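제5장 분해 작업 셀의 설치와 보전

학습 목표

이 장을 마치면 다음을 할 수 있어야 한다.
데스크톱 컴퓨터 분해 셀의 구성 요소를 구분하고 각각의 점검 항목을 말할 수 있다.
작업대와 로봇 베이스의 기준면을 잡고 기록할 수 있다.
링크식 그리퍼의 나사 체결 상태와 핑거 끝의 마모를 점검할 수 있다.
케이블 여장을 조정하고 손목 회전 범위를 확인할 수 있다.
교체 작업 후 공구 중심점(TCP)을 다시 맞출 수 있다.

5.1 들어가기

4장에서는 정해진 자리에 놓인 부품을 집어 옮기는 셀을 다루었다. 분해 셀은 조건이 다르다. 대상물의 높이가 자리마다 다르고, 판금 모서리와 배선이 핑거의 진입 경로를 막으며, 같은 모델이라도 앞선 사용자가 부품을 바꾸어 놓은 경우가 있다. 따라서 셀의 기준이 조금만 어긋나도 그 결과가 곧바로 핑거 끝의 충돌로 나타난다.

이 장의 실습 대상은 Tarna 실습 셀이다. 수직 다관절 로봇 한 대, 알루미늄 프로파일 작업대, 고정구판, 전동 그리퍼로 이루어지며, 그리퍼 제어기는 Flirnex 계열을 쓴다. 보전 기록은 Plundum 양식에 적는다. 다른 제조사의 장비를 쓰는 학교에서는 메뉴 이름만 바꾸어 읽으면 된다.

작업을 시작하기 전에 로봇을 수동 모드로 두고, 티칭 펜던트를 든 사람이 비상정지 버튼의 동작을 확인한다. 분해 대상 컴퓨터는 전원 코드를 뽑고 전원 버튼을 눌러 잔류 전하를 방전시킨다. 전원 공급 장치는 실습 중 어떤 경우에도 열지 않는다.

5.2 그리퍼의 구조와 점검

분해용 그리퍼는 평행 개폐형보다 링크식을 많이 쓴다. 링크식은 핑거가 호를 그리며 움직이므로 개폐 폭에 따라 끝점의 높이가 달라진다. 메인보드처럼 소켓, 슬롯, 커패시터의 높이가 제각각인 면에 접근할 때는 이 높이 변화를 미리 계산에 넣어야 한다. 완전히 닫힌 상태에서 티칭한 점을 열린 상태로 재생하면 핑거가 기판에 닿을 수 있다.
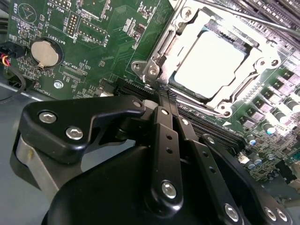 점검은 본체 쪽에서 끝 쪽으로 진행한다. 먼저 링크가 본체에 붙는 축의 나사를 육각 렌치로 확인한다. 풀림 방지제를 바른 나사는 돌려 보지 말고 합마크가 어긋났는지만 본다. 합마크가 없으면 제조사 지정 토크로 다시 조인 다음 유성 펜으로 표시한다.

다음으로 전원을 차단하고 핑거를 손으로 가볍게 좌우로 흔든다. 축 방향 유격이 손에 느껴지면 부싱을 교체 대상으로 기록한다. 링크가 움직이다가 한 지점에서 걸리면 대개 휜 링크나 이물질이 원인이다. 분해 작업에서는 작은 나사와 플라스틱 조각이 링크 사이에 끼는 일이 잦으므로 에어건을 쓰기 전에 핀셋으로 먼저 꺼낸다. 에어건을 먼저 쓰면 조각이 본체 안쪽으로 들어간다.

핑거 끝은 따로 본다. 끝이 뭉개졌거나 거스러미가 생겼으면 줄로 다듬지 말고 교체한다. 다듬은 핑거는 길이가 달라져 등록된 TCP와 맞지 않는다. 교체 주기는 Tarna 셀 기준으로 개폐 2000회이며, 커넥터를 뽑는 작업이 많은 반에서는 이보다 일찍 점검한다.

제어기 화면에 경보 3509가 뜨면 핑거가 목표 폭에 도달하지 못한 것이다. 초기화 버튼부터 누르지 않는다. 핑거 사이에 물린 것이 없는지 보고, 없으면 본체 쪽 커넥터의 잠금 상태를 확인한 뒤 경보를 해제한다.

5.3 작업대와 고정구

작업대의 기준은 로봇 베이스에서 출발한다. 베이스 볼트를 대각선 순서로 조인 뒤 작업대 상면 네 모서리에서 높이를 재고, 가장 낮은 곳의 조절발을 올려 맞춘다. 프로파일 상면은 홈이 있어서 다이얼 게이지의 측정자가 빠지기 쉽다. 측정할 곳에 평행 블록을 놓고 그 윗면을 잰다.

고정구판은 T너트로 작업대에 체결한다. 3D 프린팅으로 만든 고정구는 가볍고 고치기 쉽지만 조임 자리에 와셔 없이 볼트를 쓰면 면이 파고든다. 반드시 평와셔를 끼우고, 학기 초와 7월 방학 전에 균열을 점검한다. 기둥처럼 솟은 부분은 뿌리에서 먼저 금이 간다. 손톱으로 긁어 걸리는 선이 있으면 새로 출력한다.

케이스를 눕혀 작업하는 경우 측면 덮개를 떼어 낸 뒤 바닥에 닿는 면이 평평한지 확인한다. 고무발이나 돌출된 나사가 있으면 케이스가 한쪽으로 들린다. 이때 덮개를 받치는 식으로 임시 조치를 하지 말고 받침 블록을 쓴다. 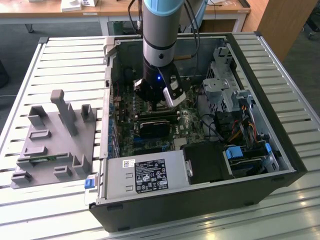

5.4 케이블 여장과 손목 범위

그리퍼 케이블은 로봇 팔 바깥으로 돌려 묶는 방식이 일반적이다. 여장이 짧으면 손목이 돌 때 커넥터에 힘이 걸리고, 길면 늘어진 부분이 케이스의 판금이나 드라이브 베이에 걸린다. 조정 순서는 다음과 같다.

1. 로봇을 작업 높이의 중간 자세에 둔다.
2. 손목 축을 양쪽 한계까지 저속으로 돌리며 케이블이 가장 당겨지는 자세를 찾는다.
3. 그 자세에서 커넥터 쪽에 50 mm의 여유를 남기고 첫 번째 벨크로 밴드를 감는다.
4. 가장 낮은 작업점으로 내려가 늘어진 부분이 핑거 끝보다 아래로 처지지 않는지 본다.
5. 밴드 위치를 보전 기록지에 적는다.

케이블 타이는 쓰지 않는다. 지나치게 조이면 피복 안쪽의 심선이 끊어지는데 겉으로는 드러나지 않는다. 동작 중에 그리퍼 통신이 간헐적으로 끊긴다면 손목을 천천히 돌리면서 끊기는 각도가 일정한지 확인한다. 각도가 일정하면 단선을 의심하고 케이블을 교체한다.

5.5 공구 중심점의 재설정

핑거, 링크, 그리퍼 본체 가운데 하나라도 풀었다가 조였다면 TCP를 다시 맞춘다. 고정구판에 기준 핀을 세우고 서로 다른 네 방향에서 핑거 끝을 핀 끝에 맞추어 각 점을 등록한다. 계산 오차가 허용값을 넘으면 마지막 점만 다시 찍지 말고 네 점을 모두 새로 찍는다. 방향 차이가 작으면 오차가 작게 나와도 결과를 믿기 어려우므로 손목을 충분히 기울인다.

재설정 후에는 대상물 없이 전체 경로를 저속으로 한 번 돌리고, 폐기용 케이스를 올려 다시 한 번 돌린다. 두 번 모두 이상이 없을 때 자동 모드로 넘어간다.

용어

여장: 배선에서 움직임이나 재접속을 위해 남겨 두는 길이.
합마크: 체결 후 나사와 모재에 걸쳐 그어 두는 풀림 확인용 선.
TCP: 로봇이 위치를 계산하는 기준이 되는 공구의 끝점.

5.6절에서는 Teuber식 점검표를 써서 일상 점검과 정기 점검의 항목을 나눈다.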